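Kesard Lab - Gallery - Grasp Recovery Study

Pictures from our work on grasp recovery: what a robot should do in the short time after it picks something up and before it moves it. Most of our earlier effort went into choosing where to grasp. The Jolero method leaves that step alone and looks at the hold itself, using finger joint readings and the head camera together.

The study covers 2144 grasps on everyday objects. After each one, the model predicts whether the hold will survive a lift and a turn of the wrist, and if the answer is no, it asks for a small change in finger position first. Training was done by Haiyan Du, who also wrote the labeling tool.
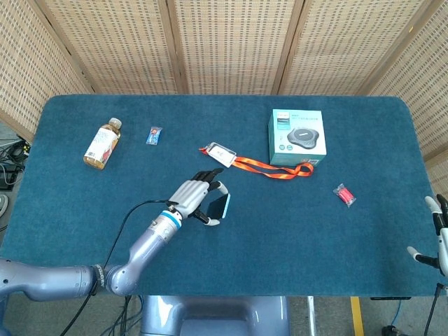 Flat, rigid objects gave the old controller the most trouble. It treated them like boxes and closed all the fingers at the same rate, so thin things tended to rotate out of the hand. A phone held between the thumb and curled fingers, with its screen dark, is a typical case for the new model - the edges are narrow and the camera gets little texture from the glass. The tea bottle lying on its side belongs to a different group, round objects that can roll when touched, and we score those separately.

Results in short: with 200 corrected grasps added to the training set, drops on flat objects fell by half. Round objects improved less. Small wrapped items are still hard, and we have no good fix for them yet.

The Dratora report has the full tables and the list of objects. Section 3 covers the failures.

Page updated Dec 13, 2019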